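Sallness open day clips, README

Folding clothes with hand-held grippers, recorded at the July open day. Short version of this file, will tidy later.

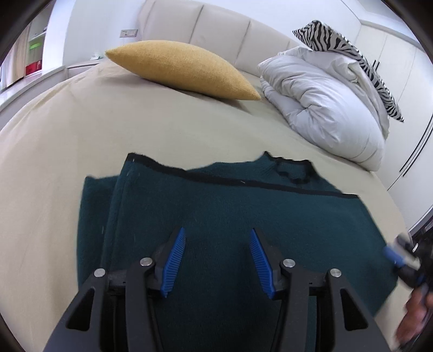

Visitors came through in small groups, got a two minute intro from Trí Lý, then had a go. One garment per try. Anybody could stop whenever they liked and most people stayed for two or three rounds. We recorded all of it, minus the people who said no on the sheet.

What's in here

220 episodes, 59 visitors, 90 minutes of video after trimming. Two grippers per episode, one per hand, each with its own camera. Left and right are separate files with the same episode number.

Folders

sallness_a — morning groups
sallness_b — afternoon groups, after the lunch break
extras — Trí's own demo folds, not counted in the 220

Garments

Mostly sweaters and T-shirts, a few pants. Knits are the hard ones, the fabric stretches when you pull and the sleeves go wherever they want. Start state is garment laid flat, but "flat" was up to whoever put it down, so expect folded-over sleeves and the odd wrinkle. Didn't fix those.

Labels

Each episode has a start, an end, and one of: done, partial, gave up. Done means the visitor said it was done. We did not judge neatness. Some of the partials look better than the dones, sorry.

Grip open/close is in the log at the same rate as the video. Episode 2828 is not a typo, numbering carries on from the Grorkden set so the two can be merged.

Known problems

- clock on the left unit drifted in the afternoon, offset is in sync.txt
- a handful of episodes start late, first grasp is missing
- kids' episodes are slow and have long pauses, filter by length if that bothers you
- names were spoken in the intro so audio is stripped everywhere
- garment type is wrong in a couple of rows, cardigan vs sweater mostly. Will fix when I get to it

Using it

Fine for training and for demos. Please don't use it as a benchmark, there is no held-out split and teh same visitors show up in both folders. Hjaltested will have a proper split, seperate repo.

Next open day is at Sulgate, same setup, towels added. Doors at 10 am. Questions to Trí Lý or open an issue.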